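3.2 Shelf position and the recording of stock gaps

Store-level inventory records are known to drift from the physical stock between full counts. The drift has several sources, among them unrecorded breakage, items scanned under the wrong code, and goods put back in the wrong place. The present section deals with the last of these and asks whether the height of the shelf has any bearing on how often a record is wrong.

Records were taken from the Tendstead branch of Emora, a small grocery chain, for the counting period that closed on 6 February 2024. The raw file held 3,769 item lines. Lines for produce, bakery goods and anything sold by weight were removed, as were lines with no shelf code, leaving 2,904 for analysis. Each remaining line was assigned to one of three height classes (bottom, middle, top) using the store's own shelf plan. Goods kept on the upper surface of a center unit were placed in the top class, following Štěpánek. Figure 4 shows boxed goods on the bottom shelf and on top of a center unit.
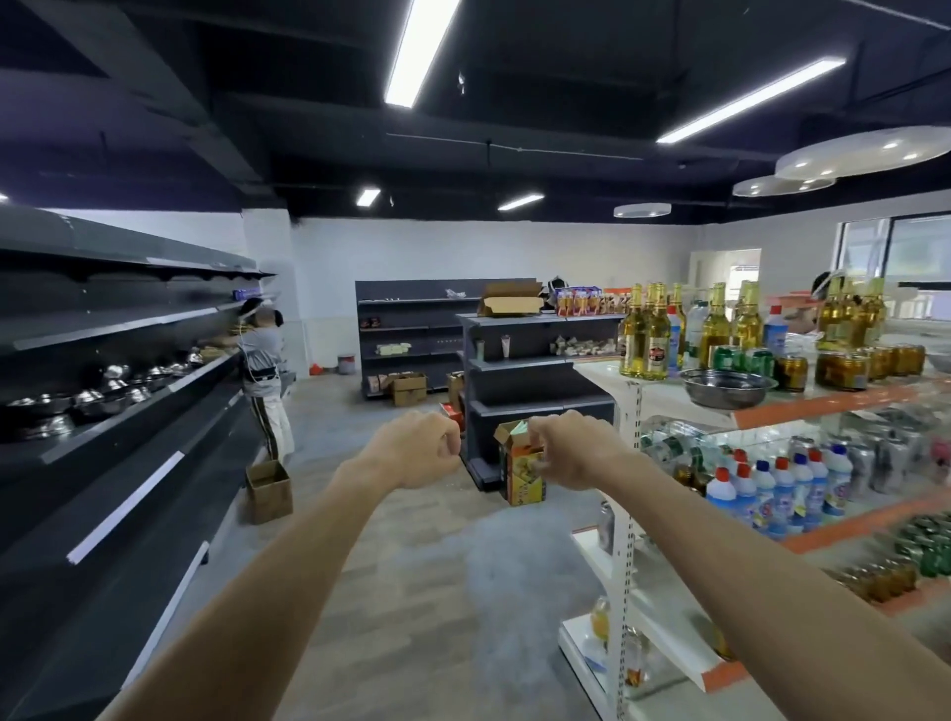 Figure 4. Center shelving unit with boxed goods at two heights.

Why are bottom shelves treated as a separate class when many shelf plans combine them with the middle?

Clerks have to bend or kneel to read a label at floor level, and the back of the shelf is hard to see from a standing position. Errors made there are likely to be of a different kind from errors made at chest height, and a combined class would hide the difference.

A line was scored as a mismatch if the recorded quantity differed from the counted quantity by one unit or more. The size of the difference was kept but is not used in this section. Where two counts of the same line disagreed, the second was taken, since it was made with the first count sheet at hand. Lindsay Kingi carried out the second counts and checked the height codes against the plan. To test the coding, 100 lines were drawn at random and coded again without reference to the first result. The two codings differed on 24 lines, nearly all of them at the border between middle and top, where the plan gives no fixed cutoff. These lines were settled by measuring the shelf.

The border problem matters for how the results are read. A comparison of bottom with all other shelves is not affected by it, whereas a comparison of middle with top is. For this reason the tests in Section 4 use the two-way split first and report the three-way split only as a check. Stirnis used a similar order of testing on January stock data from hardware stores, although in that work the shelf codes were entered by the clerks themselves and were not checked.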